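New tops for the craft room tables

The old tables in the Somthorpe craft room have had a hard life. The green laminate was lifting at the corners, one leg had been propped on a folded coaster for years, and the quilters had given up laying good fabric across the join where two tops met. When the hall closed for the heating work last November, we took the chance to strip the lot and start again.

Valdis Kivi cut and fitted the new tops in the back shed over the summer. The frames underneath are the originals, straightened and repainted, so the height is the same as before and the old stools still fit. The tops came from Kasik as seconds, at $920 for the full order including delivery. We had put aside more than that, and the balance has gone to a new lamp for the sewing corner and a second set of clamps.

There was some debate over colour. A few members wanted a dark top that would hide paint and glue. Reet Raudsepp argued for pale wood, as dropped pins and dark thread show up on it and the room doesn't get much sun after lunch. She brought in offcuts of both and left them on the windowsill for two weeks with a pencil and a sheet of paper. The pale one won easily.
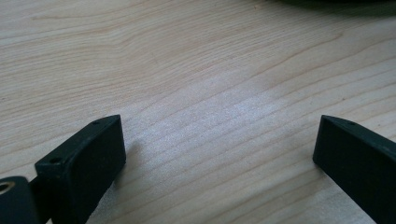 Somthorpe Hall Craft and Repair Group

The grain runs in long wavy lines, with a broader curve in places where it bends before it straightens out again. It is quite faint, and under the lights there is a bright patch where you lose some of it altogether. If you are tracing or doing fine marking out, try a seat on the other side of the table before you start shifting lamps.

The finish is a clear matte from Vanags, two coats with a light sand between. It will put up with a damp cloth and a bit of mild soap. It will not put up with methylated spirits, acetone or the orange cleaner that used to live under the sink, which has now been thrown out. Wipe up wet glue straight away. If it has already gone hard, leave it alone and put a note in the book - Valdis would much prefer to deal with it himself than find scraper marks.

Cutting mats are in the tall cupboard, second shelf. Please use one for any blade work, including rotary cutters. Hot glue guns go on the tiles by the sink as they always have. Irons stay on the ironing boards, even for a quick press of a seam. The blue cloths on the hook are for the tables only and the yellow ones are for everything else.

The Monday painters have asked whether they should cover the tops. Yes please. There is a roll of brown paper behind the door and the old canvas sheets have been washed and folded. Newspaper is fine on top of those but not by itself, as wet newsprint can leave a mark.

Two of the old tops were sound enough to keep and are leaning in the shed at Firkell Road. They would suit a potting bench or a garage. Members can have one for a donation, but you will need to bring your own trailer or roof racks. Speak to Reet, who has the shed key.

The room is back to its usual hours, with doors open from 9 on weekdays. Stools go under the tables at the end of each session, feet off the skirting please.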